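Drumix hand-held grippers (pair): three weeks of collecting demos with them

I've been wanting to write this one up since June, when our first pair arrived and Misaki Kaneko and I fought over who got to open the box. We collect household tidying examples for a policy that puts soft things into boxes and onto seats, and until then we had done all of it by teleoperation. If you've ever spent an afternoon puppeteering two arms just to pick up one pillow, you'll understand why I'm so happy with these!

What you get

Two grippers, marker cubes, a charger, a calibration board, and a login for Donside, the software that lines up the recordings afterward. The manual is short and mostly good. The section on time sync reads like it was translated twice, so go straight to the setup page on the Donside site and follow that.

Handling

Each gripper weighs 740 grams, and you do feel it by the end of a session, mostly in the thumb. But the trigger is lovely. It has a long, even pull, and you can hold something halfway closed without your hand shaking. I could fold a hand towel within ten minutes of picking them up. Sota Kinoshita, who had never touched one, was doing usable pillow moves before lunch (and then wouldn't give them back).

Big squashy things are where I expected trouble. A full-size cushion wants to roll out if you pinch it in the middle, so go for a corner or a seam and let the other hand come under. Plastic wrap and bags are harder. Picking one up is easy enough, but letting go cleanly takes practice, and I threw away a lot of my early episodes over that.

Speed

Our best day was 51 good episodes in an hour with one person collecting and one resetting. With the old teleop rig that was close to a whole day's work. We now have almost 2000 across the whole task set, and the variety is so much better, because you can carry the things to wherever the furniture is and just start. Different seat, different floor, different person, go.

Tracking

Very solid in a bright room. Shiny floors didn't bother it the way I feared they would. What does bother it is hiding a cube behind your own forearm, and you'll do that constantly at first when reaching across for a pillow. Donside flags those stretches in orange and you can trim them or toss the episode. I'd love a beep in the moment instead.

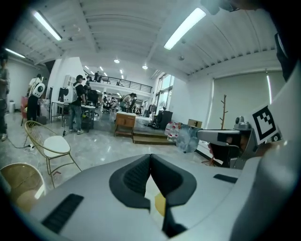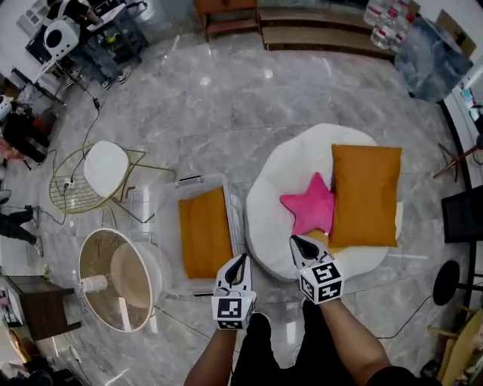 Gripes

The finger pads wear. We're on our 3rd set, and they should really put a spare in the box. The charger cable is too short for any table I own. Exporting from Donside is slow if you select everything at once, so do it in batches by task. Left and right also look too much alike in the file list; Haruna Mizuno renamed ours by hand and then wrote a script for it, which I'm told the Drumix people have asked to see.

Would I buy them again

Yes, and we have, a second pair is on order. If your task needs real force or a long reach, stay with teleop for that part. For cushions, towels, cups, toys and all the ordinary stuff that ends up on a chair, I can't think of a nicer way to spend a collecting day.

Posted Dec 28, 2022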